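**Ticket 66: Kitchen trash can, lid does not stay up / lid does not go down / lid has opinions**

Opened by: Iolo Pugh
Assigned to: Fiorella Caputo (by Iolo Pugh)
Location: Bedlow house, shared kitchen, end of the island
Priority: High. Changed to Low by F.C. Changed back to High by I.P.

**Reported problem**

Step on pedal, lid rises about halfway, thinks it over, comes down on your wrist. I was holding coffee grounds. I am no longer holding coffee grounds.

Happens maybe one time in three. More if you're in a hurry.

**F.C., 8:10 am**

Can't reproduce. Stepped on it 18 times before work like a person playing a very dull piano. Lid went up 18 times. Are you stepping on the middle of the pedal or kicking it from the side?

**I.P., 8:25 am**

I am stepping on it the way anyone steps on a pedal.

**F.C., 6:40 pm**

Watched Iolo use it. He kicks it from the side.

Still, to be fair to him, I got it to fail twice after dinner with my foot dead center, so the ticket stays open. Things tried so far:

- Emptied it. Lid fine for an hour, then not.
- New bag, smaller size. The big Arkent ones bunch up under the rim and I was sure that was it. Slightly better.
- Wiped the hinge with dish soap and hot water. Got something off it that I'm going to call jam.
- Turned the can upside down in the yard and shook it. Out came one bread tag, a bottle cap and a fork. We have been short a fork since April.

Fork has been returned to service. Lid unchanged.

**I.P., 7:15 pm**

Could it be the floor? The can used to live by the back door and never did this. Since the move it has sat with its side up against the island panel and I think it leans.

Also the mat. If the can creeps onto the edge of the mat, one side is higher than the other and the rod under the pedal rubs. I looked this up on a forum where a man named only Iglesias has written 3000 posts on step cans. He says, and I quote, "level it first, then talk to me."

**F.C., 7:50 pm**

I hate that this makes sense. Pulled it off the mat, onto bare floor, checked it with the level from the junk drawer. Bubble in the middle. Lid went up and stayed up every time until bed.

Next morning: half up, think, wrist. So the lean was part of it but something else is still pushing.

**I.P., 7:30 am**

Found the something else. It's the recycling. The paper bag gets wedged into the corner next to the can, and whenever anybody shoves another bottle in, the bag gets fatter and the can gets nudged over. Then it's crooked again and the rod rubs.
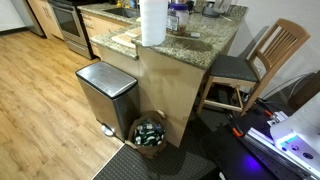

Proposal: the recycling moves to the hall closet, where the Jimirura box fan currently spends the winter and also the summer.

**F.C., 7:45 am**

Counter-proposal: whoever drinks the stuff in the green bottles takes the bag out before it is full. I'm not naming anyone. There are two of us and I drink tea.

While I was down there I put a drop of sewing machine oil on each end of the rod. It had been squeaking and now it doesn't, so at least the lid will hit you quietly.

**I.P., 6:05 pm**

Bag taken out. Can straightened. No failures today. Requesting closure, and an apology regarding the side-kicking remark.

**F.C., 6:20 pm**

Closed as fixed. Remark stands. If it starts up again, check the following before you open another ticket:

1. Is it off the mat?
2. Is the recycling leaning on it?
3. Is it Iolo?

**I.P., 6:22 pm**

Reopened to remove item 3.

**F.C., 6:23 pm**

Closed. Won't fix.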